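# Chapter 6: Working Rules for Recorded Manipulation

A robot that learns from people inherits the habits of the people it learns from. Rules for recording are therefore written before the first session and apply to every operator equally. This chapter sets out the rules used in the Evangelista course and compares them with the Norkeck code of practice, which most readers will meet in their first post.

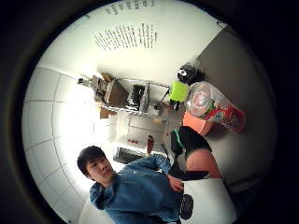 Shared rooms present the first difficulty. A recording area is seldom used for one purpose, and storage tends to grow toward it. Cardboard boxes on a metal shelving unit, or a large clear plastic bag of packaged goods with an orange bowl or bucket beneath it, are acceptable in the background if they stay in place for the full session. Items moved between takes must be entered in the log. Two operators working within arm's reach of each other shall agree on who moves first.

The second difficulty is the operator's own equipment. Espiritu and Macapagal reviewed 210 session logs and traced 12 rejected sessions to cables or straps that had shifted during work. Their findings form the basis of Section 6.4.
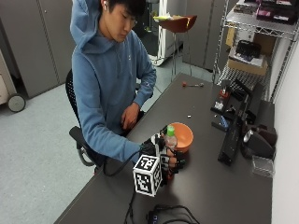

**WEARABLE SENSORS**

**6.1 Fit and marker visibility.** A sensor glove shall be fastened before the marker cube is checked. Each printed face of the cube must remain clean and flat. When the task calls for an upright grip, as with a capped bottle, the operator should keep the back of the hand turned toward the fixed camera.

**6.2 Cables.** Cables that leave the desk at its front edge shall be given enough slack for a full reach and kept clear of chair wheels.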